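Practice note: reference rooms and the orientation rule

The working practice for recording household reference rooms has been revised and applies from 28 May 2020. It replaces section 6 of the Pralladach handbook and covers every room used to test Tufa, the route planner for our indoor mobile units. Sewwandi Roy edited the text. Teams with recordings already in progress may finish them under the old section, provided the room file says so.

Three clauses have changed. Clause 6.1 now requires the room to be recorded with its ordinary contents in place. Under the previous wording, teams could clear "temporary items," and in practice this removed most of what a mobile unit has trouble with. Clause 6.2 sets the minimum number of stills per room at 25, up from the earlier figure, and at least one must be taken close to floor level. Clause 6.4 deals with orientation and is the one that has produced the most mail.

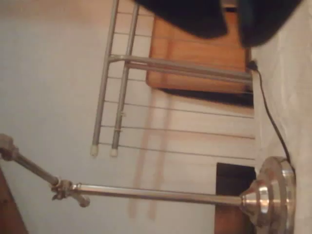

Orientation must be stored as captured, with the rotation value written to a separate field. Earlier practice was to turn each still upright by hand before it went into Presis, our labeling tool, and the turned copy then overwrote the source. Any later check against the sensor log failed, as the axes no longer matched. Under 6.4 a sideways still stays sideways in storage and the labeler applies the rotation on screen only. Labels are drawn in stored coordinates. Thin structures get their own class: a lamp pole, the wires of a drying rack and a power cord are each labeled individually, even where they lie close to one another, and polished metal carries the additional flag "reflective." A base and its pole are one object with two parts. Shadows on a wall are not labeled as objects, but the shadow flag is set for the still if they echo the shape of something that is.

Items that leave the picture at an edge are labeled up to the edge and marked "truncated." Labelers should not estimate the hidden part. Where an item cannot be identified with confidence, the class is "unknown rigid" or "unknown soft" – a guess that turns out wrong costs more to find later than an open entry does to close.

The first audit under the old rules took in 3926 labels from the Skumomel rooms. The revised clauses will be audited on a smaller draw of 100 stills, read by two labelers working separately. Differences go back to the team lead and are logged with the clause number. Results are due in September.

Questions on 6.4 should go to Sewwandi Roy, with the room number in the subject line.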